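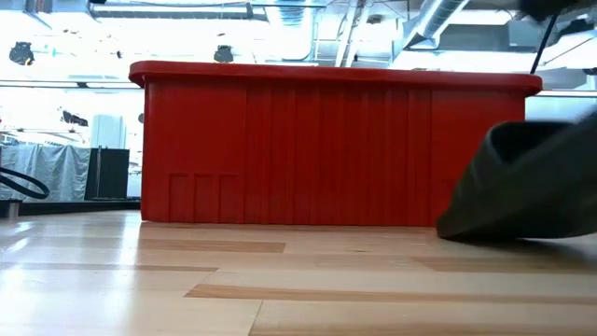
**Flarnau Drirnis, distortion pedal, second version**

The first Drirnis had one knob. Customers wrote to ask for more knobs, so the new one has two, and we now look forward to hearing from the people who liked it better before.

Left knob: volume. Right knob: everything else. Up to nine o'clock you get a thick, slightly sulky overdrive that stays clear on open chords. Past noon it turns into the old Swedish buzzsaw, and past three your bass player will start asking whether he's needed.

Tove Hallgrímsson tracked all the rhythm guitars on the Workura album through a prototype and has so far declined to give it back. We've stopped asking.

- True bypass
- 9V DC, center negative, no battery (the battery door on version one fell off, as many of you mentioned)
- Top-mounted jacks
- Works with bass, if you must
- Black, or slightly different black

First run is 2000 units, hand-numbered in silver pen. Number 5 has a smudge and is going for less. Orders placed now ship in January.

Power supply sold separately. Fits the Iwasaki board with the short rails, provided you give up your tuner, and we've heard the demos, so please don't.

Part no. 3194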